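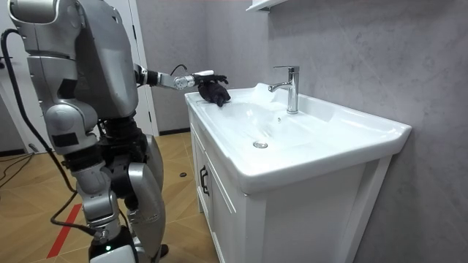

A silver robot with one hand on the rim of a bathroom sink.

Friday, May 10, 2019

So there's a second trailer for Skemow now, and everybody I follow is losing their minds over it. I've watched it three times. I'm still not sold.

The setup, for anyone who skipped the first one: Tamura is a retired cop living in Diltdale, a drowned city where the rain never lets up, and somebody is buying people's memories and selling them back wrong. Fine. I'd watch that. But I thought the same about Stokex, which had a killer trailer and then spent two hours explaining its own rules to me in elevators.

Same director, by the way. Jenő Lakatos can shoot a hallway like few people working today, and I'll give him the hallway in this one. The lights go out one at a time and the sound drops away with them. Great. Then we get the slowed-down pop song, the big horn noise, and a guy walking away from a fire. I'd hoped we were done with those.
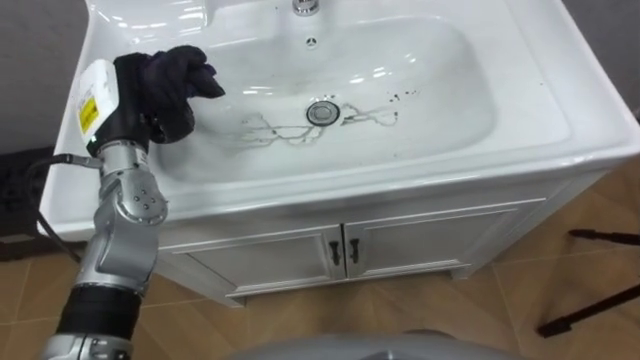 What bugs me more is how much of the story they've handed over. The first trailer kept Tamura's daughter out of it completely. This one shows her alive, shows her turning on him, and shows what looks an awful lot like the last fight on the roof. Maybe it's a fake-out. People in the comments keep telling me it's a fake-out. They said that about Stokex too, and every shot in that trailer was right where I figured it would be.

The one thing that gives me some hope is the script credit. Barnabás Vida wrote it alone this time, and his stuff tends to be smaller and meaner than what Lakatos does with his own ideas. You can hear it in the diner bit, where Tamura haggles over the price of a birthday he can't remember. It runs maybe ten seconds and nothing explodes. More of that, please.

It opens in September. The poster says "the film that will change how you remember," and I've already forgotten the tagline for the last one. I'll go, probably to a matinee, and I'm staying away from trailer number three.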